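レンガ壁のある作業部屋の手入れ

内装を仕上げていないレンガの壁は、見た目は丈夫でも粉が出ます。棚の上や工具の箱に赤茶色の細かい粉がたまるようなら、まず壁から手を付けてください。床の掃除は最後です。

用意するもの
・毛のやわらかいブラシ(靴用で可)
・掃除機と細口ノズル
・マイクロファイバーの布 2枚
・中性洗剤
・脚立

壁のブラシがけ
上から下へ、目地に沿って軽く動かします。力を入れると目地の砂が落ちてきて、かえって仕事が増えます。ブラシのすぐ下に掃除機のノズルを当て、落ちた粉をその場で吸います。水拭きはしません。レンガは水を吸うので、汚れが輪じみになって残ります。油のはねた跡だけは、薄めた中性洗剤を布に含ませて固く絞り、たたくようにして取ります。

目地がぼろぼろ崩れる箇所は、掃除では直りません。紙テープで印を付けておき、あとで補修材を詰めます。うちでは入口側の7か所に印が付いたまま、ひと冬を越しました。補修材は混ぜてから固まるまでが早いので、一度に練る量は少なめにします。

天井の波板と梁
白い波板の天井は、溝の向きに沿って拭きます。直角に拭くとほこりが山の側面に寄って筋になります。乾いた布を柄の長いワイパーに挟み、溝を一本ずつ進めてください。梁の上面は下から見えないため忘れがちですが、ほこりはここに一番たまります。脚立に上がり、掃除機で吸ってから拭きます。

同じ部屋を使っているリンダルヴァ・パイヴァは、梁の上に古いシーツを裂いた布を置いておき、10月に布ごと丸めて捨てています。ほこりを落とさずに済むので、まねをする価値はあります。ただし照明や暖房器具の近くには置かないこと。
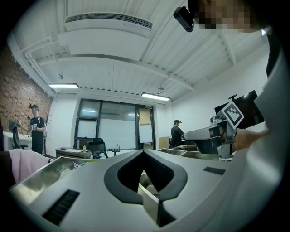 エアコンの吹き出し口は、電源を切ってから羽根の間を乾いたブラシで払います。黒っぽい格子は汚れが目立ちにくいので、見た目で判断せず、指でなぞって確かめます。フィルターは外して掃除機で表側から吸い、水洗いした場合は日陰で完全に乾かしてから戻します。

蛍光灯は消して冷めるのを待ち、管の端を持って外します。乾いた布で拭くだけで手元の明るさが変わります。天井から垂れたコードは、拭く前に傷がないか見てください。被覆が割れていたら触らずに、電気工事の店に頼みます。

作業中の服と袖
粉の出る作業では、袖口の締まった服を着ます。淡い色の服は粉の付き具合がすぐ分かるので、着替えどきの目安になります。脱いだ服は部屋の外ではたいてから洗濯機へ。

手入れの間隔
壁のブラシがけは年に2回、天井は年に1回で足ります。エアコンのフィルターは使う時期だけ月に一度。床は最後に、奥から入口へ向かって掃除機をかけ、固く絞ったモップで仕上げます。終わったら午前11時ごろまで窓を開けておき、モップは外に干します。

文 ズレイカ・バチスタ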